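Skovau Two-Finger Picking Station for Book Orders

The Skovau picks single books from standing stock and sets them in an order tray. It suits shops, library suppliers and mail-order warehouses where most orders are one or two titles and the books differ in size from one to the next.

What it handles
Paperbacks and hardcovers, standing upright or leaning. Books do not need to be wrapped or tagged. Titles in more than one language can share a bay.

What changes for staff
The arm takes over the reaching and lifting. People still load the bays, check condition and pack. At Masley, the station covers 1192 titles and the pick crew now spends most of the shift at the packing bench. "I used to walk the aisles until 2 in the afternoon," says Najwa Rawashdeh, who packs there. "Now I stand more, so we asked for mats." Plan for a second bench and mats when you order.

Training takes 17 hours per operator. Borislav Dimitriou runs the sessions on site and covers stopping the arm, clearing a dropped book and adding new titles.

Gripper
Two black fingers with angled inner edges close on one book at a time. The wrist camera looks out between them, so the operator's screen shows the target and its neighbors, such as a copy of Jane Eyre with other books leaning nearby.

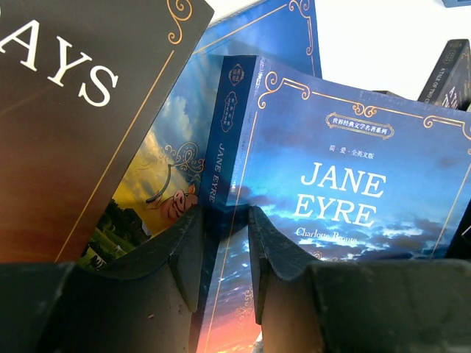 In the box
Arm and wrist camera
Gripper, fitted
Operator screen with stop button
Himness tray stand
Spare finger set, part 659

Bay dividers are sold separately. See the Yap shelving page for sizes.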